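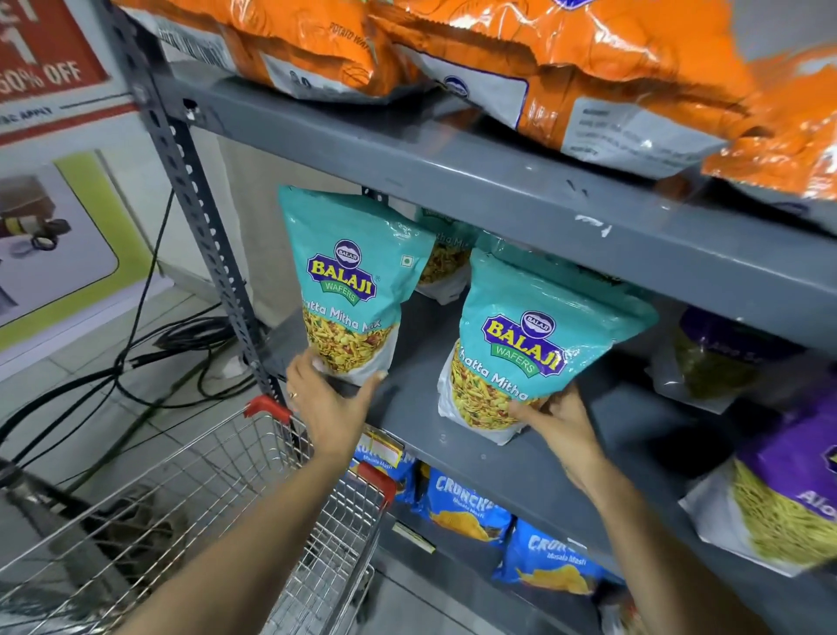
Shelf facing of pouch snacks by hand, middle shelf.

Setar Working Group on Shelf Handling by Automated Equipment
Minutes of the July meeting
Held in the Godoy meeting room, commencing 2.05 pm

Present: Myfanwy Owen (Chair), Gervásio Magalhães, Rongrong Tan, Daiane Amaral
Apologies: Rosângela Bittencourt (written comments received and tabled under items 3 and 5)
Minutes: Daiane Amaral

1. Minutes of the previous meeting
The minutes were accepted with one correction. Under item 4, "retail premises" should read "retail premises open to the public". Moved R. Tan, seconded G. Magalhães. Carried.

2. Matters arising
The Chair confirmed that the revised scope statement had been sent to Relska and that a reply was expected before the next meeting. The question of whether vending equipment falls within the code was raised again and remains deferred.
G. Magalhães has returned the marked-up copy of Part A. His changes to the definition of "attended operation" were accepted without discussion. The definition of "shelf edge" has been held over pending the diagram.

3. Draft code of practice, Part B: flexible packaging
R. Tan spoke to the draft. Part B sets out how automated equipment should pick up, carry and place goods in pouches and bags, and takes the ordinary practice of a person facing a shelf as its point of comparison.
The following was agreed:
3.1 A pouch is to be supported from below or held at both sides wherever the shelf allows. Holding by the top seal alone is not permitted for normal placement.
3.2 Grip force is to be set for each product line and recorded. A single setting for all flexible packs will not meet the code.
3.3 Where a pack has a clear window, the equipment should not press on the window if another holding point is available. R. Bittencourt's written comment asked for "must not" in place of "should not". After discussion the wording was left as drafted, and the comment will be recorded in the explanatory notes.
3.4 Product identity is to be confirmed before placement. Confirmation may not rely on colour alone, as varieties from the same maker may be packed in similar colours. Where part of the name is covered by the gripper or by another pack, the equipment must seek a second view or set the pack aside for a person to check.
3.5 The finished facing is to present the front of the pack to the customer. An allowance for tilt is to be drafted by R. Tan.
G. Magalhães asked that slippery and creased packs be treated separately. The Chair ruled that this could be dealt with by a note to 3.2.

4. Demonstration recordings (Calum project)
D. Amaral reported on the recordings of manual shelf work collected under the Calum project. Of 771 recordings submitted, 647 have been accepted for use in drafting. The balance were returned to the collecting sites with reasons, the most common being an incomplete consent form.
The group considered what is to be required of any party recording manual work for the purpose of training or testing equipment. It was agreed that:
4.1 Consent is to be given in writing by each person whose hands, voice or face may be recorded, and may be withdrawn for up to 90 days after recording.
4.2 The store operator must also agree in writing.
4.3 Customers are not to be recorded. If a customer enters the aisle, work stops and the segment is removed.
4.4 Workers are to work at their usual pace. Speed targets are not to be set during recording.
4.5 Jewellery need not be removed unless the store's own safety rules require it. The draft had asked for bare hands with no rings. G. Magalhães considered this unreasonable for people doing ordinary work, and the requirement was struck out. 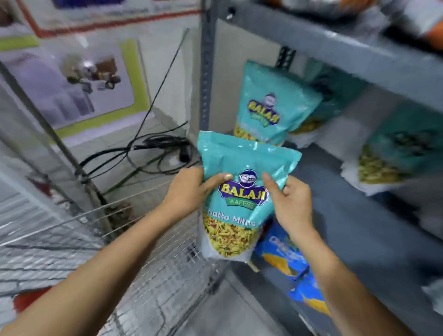 PART C: AISLE AND FLOOR CONDITIONS

5. Draft code of practice, Part C
The Chair introduced Part C, which has not previously been before the group. It applies to the area in which equipment moves and to the shelving it reaches into.
5.1 Cables. Loose cable on the floor is to be kept clear of the travel path of any mobile base. Where it cannot be moved, it must be covered or the path marked as closed. R. Bittencourt's comments proposed a minimum clearance. The group agreed in principle and asked her to supply a figure with supporting test results.
5.2 Baskets and carts. A wire basket or cart standing beside the shelf is to be treated as an obstacle at all times, including when it is part of the task. Fine wire mesh can be difficult for some sensors to detect, and suppliers are to state in writing whether their equipment has been tested against it.
5.3 Shelving. Slotted posts and brackets present a risk of snagging. Arms and grippers are to be checked for exposed edges or loose straps before use on this type of shelving.
5.4 Shelf height. The gap between boards is to be measured at each site and entered before the first run. Catalogue dimensions are not acceptable.
5.5 Shared work. A person and a powered arm are not to reach into the same shelf compartment at the same time. D. Amaral asked whether this should extend to adjacent compartments. No agreement was reached and the matter was referred to Relska for advice.

6. Comment period
It was resolved that Parts B and C be released together for public comment for a period of six weeks once the amendments above have been made. Moved D. Amaral, seconded R. Tan. Carried.

7. Actions
R. Tan: tilt allowance (3.5) and note on creased packs (3.2)
R. Bittencourt: clearance figure for cables (5.1)
D. Amaral: revised consent form; letter to Relska (5.5)
G. Magalhães: shelf edge diagram, carried over

8. Other business
The Godoy room is not available for the next meeting. D. Amaral to advise members of the new location.

The meeting closed at 4.20 pm.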